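How I Do Crosshatching in Pen (Without Turning Everything Into Mud)
Posted 2024-05-02

I get more mail about shading than anything else on this site, so I finally sat down and typed out the way I do it. It's slow and a bit fussy and I love it. If you can draw a line the length of your thumbnail, you can do this, I promise!

What you need

A pen with a fine tip. I use the Wasix fineliners, the ones in the flat tin, mostly the two thinnest sizes. A ballpoint is fine too (I did a whole winter of ballpoint when I was broke and still like those drawings).
Smooth paper. I buy the Traltunik pads from Gisler, the art shop by the bus station, 30 sheets to a pad. Rough paper makes the pen skip, and you'll blame your hand.
A soft pencil and a kneaded eraser.
A scrap sheet to rest your hand on. Ink smears when you least expect it.

Step 1. Make a value strip

Draw a long rectangle in pencil and split it into 7 boxes. Leave the first one white. Fill the second with one set of slanted lines, spaced wide. Third box, same slant, lines closer together. In the fourth you start crossing: put a second set over the first at a different slant. Keep going until the last box is nearly black.

Don't cross your lines at a perfect right angle unless you want the look of window screen. I tilt the second set a little, so the gaps come out as skinny diamonds, and the whole patch sits quieter on the page. Do several of these strips. My first good one was in December and I'd started in the fall, so be patient with yourself.

Step 2. Pull, don't push

Find the direction your hand likes. Mine is from upper right down to lower left, and I turn the paper instead of fighting my wrist. Lift the pen at the end of each stroke while it's still moving, which gives you a thin tail instead of a fat dot. Fat dots lined up in a row will make a hard edge where you never wanted one. Ask me about the 14 pears I ruined.

Step 3. Draw the shapes in pencil first

Light pencil, outlines only, and then I lightly outline the highlights too, like little islands on a map. That's the part people skip! Once you've inked over a highlight it's gone, and white gel pen always looks like white gel pen.

Step 4. Build it in layers

Go over every shadow area with one layer before you add a second one anywhere. I know it's tempting to finish one corner. If you do, you'll have a very dark corner and no idea how dark the rest should be. Two layers, then stand up, get a drink, look at it from across the room. Usually I need less than I thought.

Step 5. Smooth things and textured things

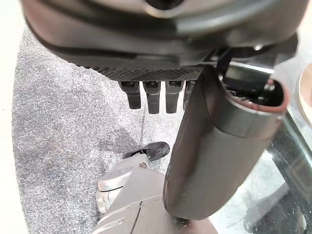 Hatching can show shading and it can show texture, and the trouble starts when both happen in the same drawing. Any dark object made of two finishes is good practice. Look at the band with the fine crosshatched pattern running under that smooth charcoal shell: they're both dark, but they need different handling. For the shell I'd use long, close lines that follow the curve and thin them out slowly wherever there's a soft reflection. For the band I'd switch to tiny short crossings, all one size, and let the pattern do the work. The little screw head toward the right is just a pale dot, so circle it in pencil and keep your pen out of there completely.

Step 6. Erase late

Give the ink plenty of time. The Driltach ink I tried last year stayed tacky overnight on this paper and I dragged a gray streak right through a teapot.

A few leftovers

If your lines are wobbly, speed up a bit.
If the page looks scratchy, your gaps are uneven, so go back to the strips for a day or two.
Keep your old strips. I tape mine inside the sketchbook cover and check the pen against them before I start.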